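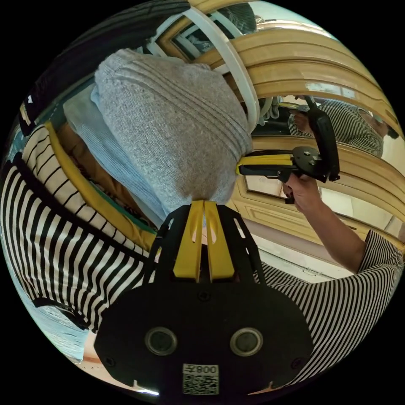

Folding with hand-held grippers: a grey knit on a stack of clothes.

EICHHORN STAFF TO TEACH FOLDING MACHINES UNDER NEW WORKPLACE AGREEMENT

Ballarat, November 2019

Household laundry service Eichhorn will install two automated folding cells at its Ballarat plant from February, after reaching an agreement with its staff on how the machines will be trained, who will run them and what happens to the jobs at the folding tables.

The cells are being supplied by Dotero, a Melbourne automation company, and will run on its Atard control software. They will fold towels, bath mats, jumpers and plain T-shirts. Shirts with collars, fitted sheets, baby clothes and anything a customer has marked for special care will stay with the hand folders.

Eichhorn employs 105 people at the plant and on its home rounds. The company has committed to no forced redundancies as a result of the installation during the first two years, and to keeping the current rate of pay for any folder who moves to another job in the business.

"We have had trouble filling the folding tables for years," said general manager Carola Baumgart. "It is standing work, it is repetitive, and people leave with sore wrists and shoulders. We wanted the machines for the towels first. The staff asked us a lot of questions about what would come after the towels, and those questions are the reason there is a written agreement."

How the machines learn

The folding cells are trained on examples of people folding. Experienced staff do the job with a pair of hand-held grippers, each with two fingers and its own camera, and the recordings are used to teach the arms in the cell how to pick up, turn and lay down cloth.

Part of this work is done at the plant. The rest is done in ordinary houses on the company's home rounds, where Eichhorn staff fold and put away clothes for customers who have booked the service. Customers are asked in writing beforehand and can say no without any change to their booking or price. A total of 267 households have agreed to take part so far.

According to Dotero project engineer Rongrong Xia, the home sessions were added after early tests at the plant gave poor results on anything knitted.

"On a steel table with overhead lights, every towel looks much the same," Xia said. "In a bedroom you have a patterned bedspread, daylight from the window, other clothes in the pile. A model that has only seen our table gets confused as soon as a customer sends in something it doesn't recognise. Soft ribbed fabric is still the hardest thing we do. It stretches when you pull it, and the bottom edge bunches up."

The grippers are slower than bare hands. New users are given a full paid shift to get used to them, and sessions are limited to 40 minutes with a break before the next one. Recording is counted as ordinary rostered time and carries a skills allowance.
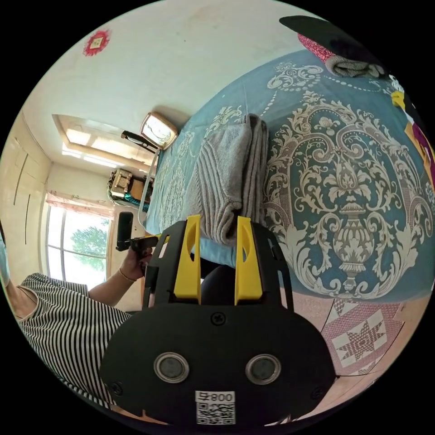 Towels were chosen as the first item because they make up the largest part of the plant's volume and because there is an agreed way of folding them. Eichhorn has used the same fold since it opened: in half lengthwise, in half again, then in thirds, with the folded edge to the front. Staff on the home rounds follow the customer's own habits where they differ, and both versions are in the training material.

By the end of last month the project had collected 417 hours of folding. Senior folder Theda Gerlach, who has been with the company for 19 years and helped write the instructions for new recorders, said it took her some time to come around to the idea.

"My first thought was that I was being asked to train my own replacement, and I said so at the meeting," Gerlach said. "What changed my mind was getting the roster in writing, and the allowance. The grippers feel clumsy to begin with. You can't feel the cloth, so you have to look at it more. You have to let go properly too, or you drag the whole pile with you."

Changes on the floor

Each folding cell will be run by an operator drawn from the existing folding team. Six operators will be trained before February and another four by the middle of the year. Operators load the cell, clear jams, check finished stacks and decide which items go back to the hand tables. They can stop the cell at any time and do not need a supervisor's approval to do so.

Eichhorn expects the two cells together to fold nearly 770 towels in a shift once they have settled in. Output will be held below that for the first three months while staff get used to the new layout. The company will not publish individual figures for operators and has agreed that folding speed recorded during training sessions cannot be used in performance reviews.

The four hand tables nearest the dryers will be removed to make room. The remaining tables will be replaced with height-adjustable models, which staff had been requesting since before the project began. Rubber matting will be laid along the full length of the hand-folding area.

Staff who no longer want to fold full time can apply for places on the home rounds, where Eichhorn has a waiting list of customers in Ballarat and Daylesford. A driver's licence is needed for most of these positions. The company will pay for lessons for up to eight employees.

"Some of our people would much rather be out in a van talking to customers, and some wouldn't do it for double the money," Baumgart said. "We will ask each person before we draw up the new roster."

Privacy and recordings

Recordings made in homes are kept by Dotero for training purposes and are stored under a number, with no customer name or address attached. Sound is not recorded. Households can ask for their sessions to be deleted at any point up to the date the training set is closed, and a copy of the consent form is left with the customer after each visit. Employees who take part sign a separate form, as hands, arms and clothing regularly come into view, and mirrors in bedrooms can show more of a person than was intended.

Staff representative Dörte Seidel said the privacy section took longer to settle than the pay.

"People were comfortable with their hands being recorded. Faces were another matter," Seidel said. "We now have a rule that any section showing a recognisable face is blurred or removed before it leaves the building, and a staff member sits in on a check of the recordings every fortnight."

Independent trainer Ludger Schmieder, whose firm Jumora prepared the operator course, will review the arrangements with staff after six months. His report will be given to employees and management on the same day. The course itself runs for five days and covers safe loading, fault clearing, manual handling and basic care of the gripper fingers, which wear at the tips and need regular replacement.

Extending the cells to fitted sheets or collared shirts would require a new round of talks with staff under the agreement. Dotero has said it has no date for either.

Customers will see no change to prices or collection times when the cells start up. Anyone who prefers to have all items folded by hand can ask for this by phone or on the order form, at no extra charge.

About Eichhorn

Eichhorn is a household laundry and home folding service based in Ballarat, Victoria. It collects from homes, small guest houses and aged care units across the Central Highlands.

About Dotero

Dotero designs and installs automated handling equipment for laundries and clothing warehouses. Its Atard software is used to train and run folding and sorting cells.

Media enquiries: Eichhorn customer office, Ballarat. Interviews with staff can be arranged outside shift hours. Visits to the plant floor need to be booked in advance, and closed shoes must be worn.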